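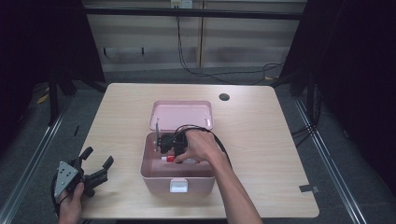 Skerkero hand grippers: fault FAQ

Why does the right gripper stop closing partway?
The usual cause is a cable pulled tight over a box rim or table edge. Code 126 means the signal dropped during a close command. Release the handle, free the cable and restart the unit.

Can I keep recording after a 126?
No. Discard the take and the 2 before it.
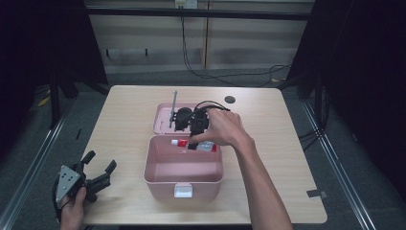 The jaws pinched my finger. What now?
Cut power first, then open the jaws by hand. Report it to Rupert Kuster before the next shift.

Who replaces cables?
Waltraud Rainer. Units with firmware 6 also need recalibration, which takes eight minutes.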